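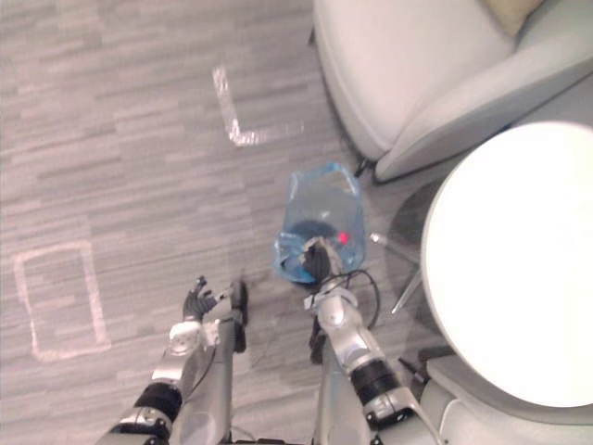 Ticket 1343
Product: Katmont room-tidying package, trial licence, on Mellero two-arm base
Release: 5
Supplier: Ostrowski (reseller and first-line support)
Site: Prarkness, lounge area
Opened: 14/06/2024
Priority: normal
Status: partly resolved, see last entry

Summary as submitted

The trial package is supposed to put a drinks bottle into a lined waste bin and, as a separate job, take hold of a bin bag on the floor. Both jobs stop part way. The bottle job halts with code 388 (target lost at close range) when the hand is already over the bottle. The bag job does not give a code. It closes the fingers, reports a grasp, and then the arm lifts with nothing in it. We need to know whether this is a setup matter or a limit of the package before the trial licence runs out.

Already tried by customer: restart of base and both arms, fresh calibration of head camera, lounge lights on and off, a different bottle of the same make. No change in either fault.

Support, first reply

Please confirm the following and attach a head camera still and a wrist camera still from the site.

- Job list is loaded from the Katmont menu and not from the older Mellero demo menu. The names are nearly the same.
- The room profile is "lounge" and the table height has been entered by hand. The package does not measure it.
- Hand covers are fitted flat, with no fold over the wrist camera.
- Bin is in front of the table and not under it.

Code 388 is raised when the head camera and the wrist camera disagree on where the object is. It does not mean that the hand has failed.

Customer reply

Job list is correct. Room profile was "lounge" but table height was still the default, now entered. Bin is in front of the table. Ran the bottle job again with the new height. The hand came down closer to the bottle, then 388 as before. Head camera still attached.
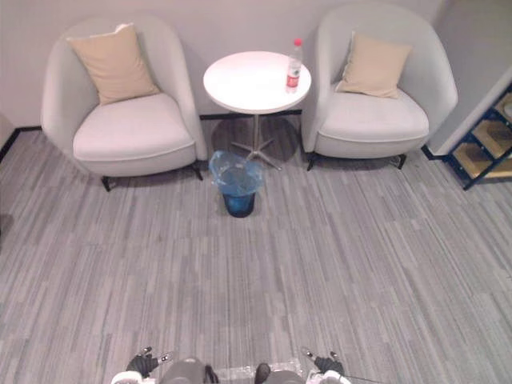 Head camera. Bottle upright on the table, lined bin in front, white armchair either side.

Support, second reply

Thank you. The layout is within the limits given in the package notes. Two remarks on it.

The chairs and table top are all white or near white. The head camera finds the table by its edge, and against a white armchair this edge is weak. On release 5 the table is sometimes joined to the chair arm as one surface and its centre then moves towards the chair. You can check this in the viewer: switch on "surfaces" and see whether the table has its own outline. If it has not, set the table as a fixed object in the room profile.

The bag liner stands out wide over the rim of the bin. The package takes the outer line of the liner as the opening, so the drop point may be set too near the edge. Fold the liner down closer to the rim and tick "lined" in the bin settings. The tick box is off by default.

Neither of these explains 388 on its own. Please send a wrist still from the moment before the stop, if the log has kept one. The log keeps the last 100 wrist frames unless the limit has been changed.

Customer reply

Surfaces view checked. The table and the right-hand chair were joined, as described. Table is now a fixed object. Liner folded down and "lined" ticked. The bottle job now completes on some attempts when the bottle is left standing. With the bottle on its side it stops with 388 every time. Wrist still attached, taken from a run of the lying-down job.
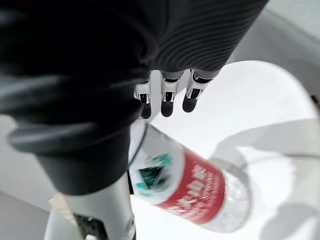
Wrist camera. Fingers above the middle of the picture, bottle beneath them with motion blur, cap end hidden.

Support, third reply

The still is useful. Three points from it.

1. The cap end is covered by the dark part at upper left. The package uses the cap to decide which way round the bottle is. With the cap hidden it falls back on the label.

2. The label is blurred, so the fallback has little to work with. Please lower the final approach speed. The setting is under Arm, Approach, Last stage. Move it down one step at a time and do not use the lowest step, which causes a time-out on this base.

3. The surface is very bright. Wrist exposure is on automatic and is following the hand covering, which is dark. Change it to fixed and pick the value from the table top with the hand held well clear.

Do these in the order 3, 2, 1. Point 1 has no setting of its own. The workaround is to turn the wrist by a quarter before the approach, using "side entry" in the job options. It needs more free room beside the table, so move the nearer chair back if the planner refuses the path.

Customer reply

Exposure fixed: 388 now comes later in the approach, but still comes. Speed lowered by two steps: the job completed on some attempts. Side entry: planner refused until the chair was moved, then accepted. With all three set, the lying bottle has been picked up on most attempts this afternoon. We have not kept a proper count. The failures that remain are with the cap pointing away from the base.

Bag job is unchanged. Please comment.

Support, fourth reply

Known fault on release 5, thin translucent bags. The finger motors see a small load from the folded film and the package accepts it as a grasp. A crumpled bag with air in it is the worst case. Raise "minimum grip load" from low to medium. If it then rejects good grasps as well, go back to low and switch on "lift check", which raises the hand slightly and looks again before the arm moves off.

Also confirm that the job is set to grasp at the gathered top of the bag. The default is the nearest point, and when the bag is lying down with its mouth towards the arm, the fingers go into the opening instead of closing around the neck.

Customer reply

Grasp point was "nearest". Changed to "gathered top". Medium load rejected everything, so returned to low with lift check on. False grasps are now reported as failed, which is correct, and the job tries again. Successful lifts are still less than half on a loose bag. A bag tied by hand beforehand is no trouble.

Current state

Bottle, standing: resolved (fixed table, liner setting).
Bottle, lying: workaround in place, cap direction still open. Passed to Katmont.
Bag, tied: resolved.
Bag, loose: open. Passed to Katmont as a fault, with the customer's settings file.

Ostrowski has asked Katmont to extend the trial licence until the loose bag fault is answered. Ticket stays open. Do not update past release 5 on this base until told to, as the room profile is not carried over.

Ostrowski Support Desk | Contact us | © 2024 Ostrowski | Back to top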